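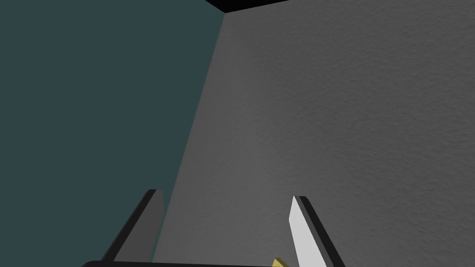
Darcy Pearce wrote after my last review to say that a cordless wall sander is a waste of money for anyone with fewer than three rooms to do, and that a pole sander and a packet of 120 grit would have me finished before the batteries were charged. I have now had the Nasix cordless for a full renovation, so I can answer that properly.

Darcy is partly right. If you have one bedroom to freshen up, hire a sander or do it by hand. I had a hallway, a laundry, two bedrooms and a kitchen ceiling, all with old gloss enamel over patched plaster, and I would not have done that with a pole.

## What you get

I paid $324 at the Dalside trade counter for the kit, which has the sanding head, a two-piece extension, one battery, the charger and a 2 m hose. A second battery was another $158. Buy it at the same time. One battery gave me 32 minutes on the middle speed and takes well over an hour to charge, so with a single battery you spend most of the day waiting.

The hose fits a standard shop vac. It did not fit my older Plukgate vac without the rubber adaptor, which is sold separately and was out of stock when I looked. I used a bit of bike tube and a hose clamp and it has held. 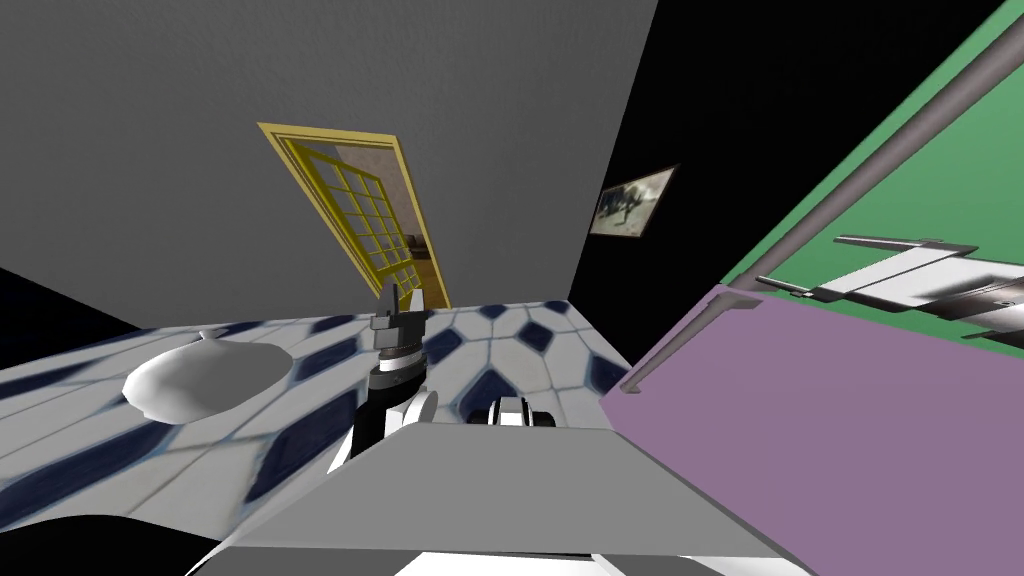 ## On walls

The head swivels well and sits flat without much pressure. On flat plaster I got an even key on the old enamel with 150 grit, and feathered patches came up smooth enough that I only had to refill two of them. The brush skirt keeps most of the dust in. I still taped plastic over the doorways and wore a P2 mask, and there was still a film on the kitchen bench every evening.

Corners are the weak point. The round pad stops short of an inside corner and you finish the rest with a hand block. Nasix sells a triangular head for this – I haven't tried it, and at the price I would keep using the block.

Test old paint for lead before you sand any of it. My place was built well before the rules changed and I used swabs in every room. The laundry window frame came up positive, so I left that for a licensed painter. 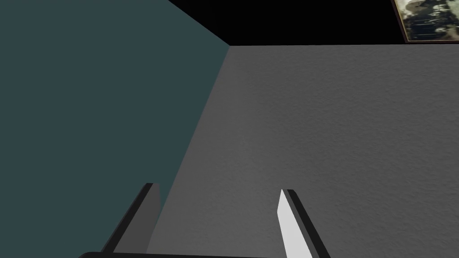

## On rough surfaces

Don't bother. I tried it on a rendered feature wall in the hallway, thinking it would knock the high spots off, and it clogged two discs in a few minutes and left shiny patches. A stiff brush and a sealer coat did a better job. The manual does say interior plaster and plasterboard only, on page six.

## On ceilings

With both extension pieces fitted the tool gets heavy at the far end. I could work overhead for ten minutes before my shoulders had had enough. 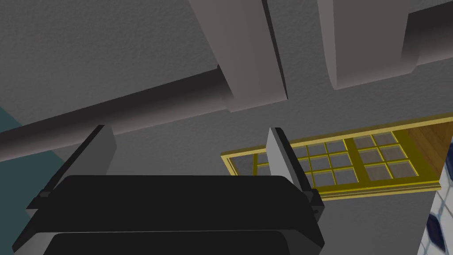
The head also drops to one side when you lift it off the surface, and twice the edge of the pad left a crescent mark I had to fill. Start the motor with the pad already touching and it behaves better. There is a strap in the box that takes some of the weight, though the clip on mine slipped until I put a knot in it.

## Parts and service

Discs are the common 225 mm hook and loop type, so you can use any brand. The switch on my first unit failed in the second week. Ormsby handled the warranty and had a replacement to me in nine days, without argument, but I had to pay postage one way.

## Verdict

Good on walls, tiring on ceilings, no use on render. I would buy it again for a whole house and hire one for anything smaller. I'll update this in August after the back rooms are done, as I want to see how the batteries go over winter in the shed.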